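Fog rolls in over Drirnmont harbour in 29-minute film

A film of sea fog filling the harbour at Drirnmont has been watched thousands of times after it was put online in September.

Eugénie Vidal left a camera running on the roof of the old Sketlow building, where it took one picture every 30 seconds. She had wanted to record the sunrise. By 6am the fog had covered the breakwater, and an hour later only the tops of the masts were showing.

"I nearly went up and switched it off," she said. "I thought there would be nothing to see."

The full version lasts 29 minutes and covers several spells of fog over the month. A shorter cut of 40 seconds shows the first morning only – that is the one most people have shared. 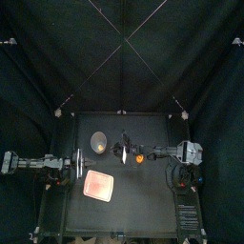 Ferries held back

The fog was less welcome on the water. The early crossing to Flakivis was held for 40 minutes on the first morning, and 403 passengers were moved to later sailings over the month. The coast road stayed open, with a lower speed limit past the harbour.

Vidal plans to leave the camera in place through the winter and hopes to catch snow on the hills behind the town. Both versions of the film are free to watch on her website.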